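Sum-yee Kan was already at the long table when I got there, sleeves pushed up, a mug of tea going cold by her elbow. I'd asked for an hour on a Wednesday morning and she gave me most of the day, which should tell you how much she likes talking about tubes.

Tubes, yes. She designs light-up play pieces for Hirkik, a small toy workshop over a bakery (the whole stairwell smells of cinnamon, I was starving by ten), and for the last couple of years she has thought about very little else.

"My mother tells people I make sticks," she said. "She's not wrong! I make very nice sticks."

It started with a rainy weekend and her niece. The kid had a pile of building blocks and ignored every one of them in favor of the cardboard core from a roll of wrapping paper. It was a telescope, then a trumpet, then a thing for talking to the cat. Sum-yee went home and couldn't stop thinking about it.

"Anything long and hollow, a child already knows what to do with it. You don't have to write instructions. I love that, I find writing instructions so depressing."

The first version was called Poneck, and she winces when she says the name. It came in 16 separate pieces and people lost them under the couch. Her business partner, Jelle Kramer, took a set home for his own boys and brought back five.

"Jelle put them on my desk in a sandwich bag and went to get coffee," she said. "That was the whole meeting."

So the new line, Flustine, has far fewer parts and much more color. She talked for a good 20 minutes about color alone. She hates the hard primary red you see all over toy stores. She wants things you can see through a little, so that a window or a lamp does half the work. I asked if kids care about that kind of thing and she looked at me like I'd asked if kids care about cake.

"Give a four-year-old something see-through and watch where it goes. Straight up to the eye. Every time!"

The table gets a cloth whenever she's looking at colors. She likes a plain, nubby weave, something close to the shade of oatmeal – bare tabletops throw too much glare back at her, and white makes everything look like a dentist's office. Snacks are allowed on it. Drinks, in theory, are not, and I did not mention the mug.

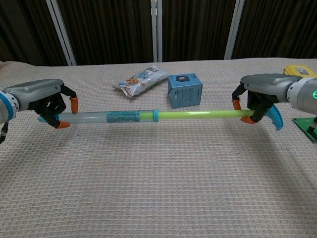 She's fussiest about the middle, where one color hands over to the next. Early on she tried to hide the seam, and it looked like a mistake. Now she makes a feature of it, and she'll happily spend a morning deciding between two blues that I could not tell apart.

"Sawsan says I'm going to go blind," she said. Sawsan Kassab does the packaging and wants a smaller label. They have been arguing over it since February, and from what I heard through the wall, they're not done.

Before I left I asked what she'd make if money didn't matter. She thought about it long enough to eat a whole cinnamon roll.

"A really, really long one," she said. "Over 90 feet. Down the stairs and out the door."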